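Snack drawer: bags flat or bags standing?
Jastitz Community Boards > Home and Kitchen > Pantry and Storage

pantrymoth
Posted 9 March 2020

We moved the snacks out of the cupboard and into the wide drawer under the bench, mostly so I'd stop being hit in the face by chips. The drawer is 300 mm deep front to back and I have a household that buys snack bags like the shops are closing. I've been laying them flat and overlapping, big ones at the back, small ones at the front. My partner says they should stand upright like files. Who's right? Please say me.

gumleaf_33
Flat. Upright bags slump by dinnertime and then you've got flat bags anyway, only sulking.

tupperwary
Upright, in a tub. I use one of the Sidaden ones from the two-pack. Flat means whatever's on the bottom gets forgotten until it's a fossil. I found rice crackers in October that I'm fairly sure came with the house.

pantrymoth
I don't own a tub and I'm not buying a tub to win an argument. My lot: big blue one behind, purple tucked in behind the yellow.
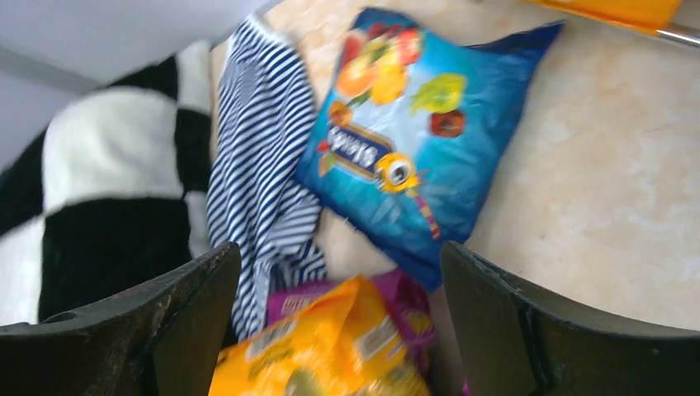
Re: Snack drawer: bags flat or bags standing?

gumleaf_33
See, that's perfectly good. I can tell one bag from the next by colour, and so could a kid. What's the blue one? All that fruit on the front and I can't make out the name. Kivato?

tupperwary
The purple one is half hidden already. You can only see a bit of it. Give it a week and it'll be living under the yellow one, and you'll buy another because you'll think you're out. Ask me how many bags of sultanas I own.

gumleaf_33
How many bags of sultanas do you own?

tupperwary
I'd rather not.

pantrymoth
Kivato or something like it, gumleaf, I'm hopeless with names. It's "the blue one" in this house and that's what goes on the shopping list.

benchtop_bandit
Both wrong. Pegs on the tops, hang them off a rail inside the cupboard door. Mine's a towel rail from the De Smet clearance bin, cut down to 342 mm. Been up for years.

gumleaf_33
Do the heavy ones not pull off the peg?

benchtop_bandit
Occasionally. You hear a thump in the night and you learn to live with it.

tupperwary
So your answer to chips falling on people is to hang the chips higher up.

benchtop_bandit
The door is at waist height, thanks. Also anything over about 200 grams goes on the shelf, I'm not a savage.

pantrymoth
Partner has read the thread and is claiming tupperwary as a supporter. I've agreed to try upright at the front and flat at the back, with a cut-down cereal box holding up the front row. Total cost nil. The cereal box is already leaning.

tupperwary
Tubs don't lean.

gumleaf_33
Flat bags don't lean either.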